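Ticket 491: Fitted sheet keeps popping off / bed-making sheet for the spare room
Status: Open, nearly there
Raised by: Maxine Pearce
Picked up by: Margarida Marinho
Where: Zaltby House, upstairs spare room

Original report (Maxine)

Hello linen desk! The cream sheet in the spare room won't stay put. I make the bed at ten, it looks gorgeous, and by the time the guest has sat down to take their shoes off the far corner has pinged up and the whole lot has slid towards the door. It's one of the Barbu sheets from the November order. The old ones never did this. I've tried pulling it tighter, which makes it worse, and I've tried tucking the elastic further under, which lasts until someone breathes on it.

Also (sorry, two for one) the folding for that room happens on the bed as there's no table, so clothes from the mending pile end up on top of it and drag it about even more. Any ideas very welcome, I'd love to crack this!

Reply 1 (Margarida)

Ooh, I like this one. Corners are my favourite. Could you check a few bits for me when you're next up there?

What does the care label say for depth? It's sewn into one of the short ends, usually the left.
Has the mattress been changed, or has a topper gone on?
Is the elastic all the way round or only at the corners?
Has it been through the hot wash? Our Clidton machine runs hotter than the dial says, and I'd bet a biscuit on it.

Reply 2 (Maxine)

Right, I've had the whole thing off. Label says 71 cm on the short side before stretch, and I have no idea what that's measuring, so please tell me it means something to you. No new mattress, but YES there's a topper. It's a thick one, from Otano, and it went on after a guest complained about the springs. Elastic is at the corners only. And it's been through the hot wash twice at least, that's my doing.

Reply 3 (Margarida)

Brilliant, that's loads to go on! The 71 is the width of the corner panel plus the skirt on both sides (they measure it in a very odd way, I had to ring and ask). It's the standard cut, and with a topper that fat you want the deep one. So the sheet is being asked to go round more bed than it was made for, and the hot wash will have pulled it in a bit as well.

Before we order anything, let's try what we've got:

1. Take the topper off and put the sheet on the bare mattress. Leave it for a night. If the corners stay down, we know it's the depth.
2. Put the topper back, but with the sheet on the mattress only and a flat sheet over the topper, tucked well in at the foot.
3. If the flat sheet wanders, use the bed straps from the airing cupboard, crossed underneath, clips at the corners.

Wash it at forty from now on, please, and get it out of the drum as soon as it finishes. It hates being left in a heap.

Reply 4 (Maxine)

Step 1 done. Stayed on all night, all four corners, not so much as a wrinkle! I was so pleased I called down the stairs. So it IS the topper.

Step 2 not so good. The flat sheet looked lovely for a morning and then crept up from the foot. I think I'm not tucking enough in. I'm a bit short in the arm for the side nearest the wall and I end up kneeling on the bed, which pulls out the bit I've just done.

Reply 5 (Margarida)

Ha, the kneeling will do it every time. Do the wall side first, with the bed pulled out a foot or so, then push it back and do the near side last. Smooth from the middle outwards and keep your knees on the floor!

On the folding: keep it to one thing at a time on the sheet, and smooth the cloth underneath before you put the garment down. Blue piece from the mending pile, still to be folded, with the cream spread out under it:

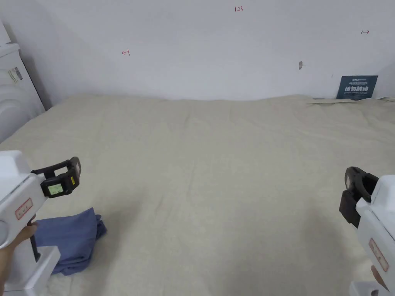 Still to do

Maxine to try step 3 with the straps and report back.
Margarida to price two deep sheets in cream. Budget left for linen is 200, so there's room, and I'd quite like a spare.
Ask whether the folding could move to the landing, where the old chest would make a cracking table if someone shifted the lamp.
Leave the ticket open until the bed has been slept in with the straps on.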